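Visite du village de cabanes Sornasska, le 28 août 2018

Nous sommes arrivés à Bolow en fin de matinée, après une route assez longue depuis la vallée. Le domaine Sornasska ouvrait ses portes pour une journée seulement, et l'entrée était gratuite. On nous a donné un plan en papier et des bottes, car le sentier était très boueux.

Trois cabanes étaient à visiter. La première, nommée Heffernan, est posée sur des pilotis en mélèze, au-dessus d'un petit ruisseau. J'ai beaucoup aimé l'escalier, mais les marches sont hautes et ma mère a préféré rester en bas. À l'intérieur il y a un lit double, un poêle et une fenêtre ronde qui donne sur les arbres.

Les deux autres cabanes sont fabriquées par l'entreprise Fladero, en modules. Le guide nous a expliqué que chaque module est monté à l'atelier puis transporté par camion jusqu'à la forêt. Le domaine se trouve à 903 mètres d'altitude, et en mars la neige bloque encore le chemin.

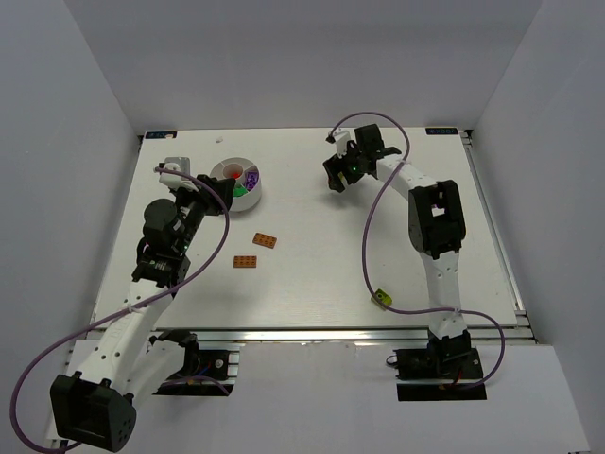
Pour la nuit, il faut compter 200 euros avec le petit déjeuner, ce qui me semble cher pour une cabane sans douche. Un bâtiment commun avec des sanitaires est prévu, et l'ensemble du village doit être terminé en 2029. Le parking est à dix minutes à pied, prenez donc un sac léger.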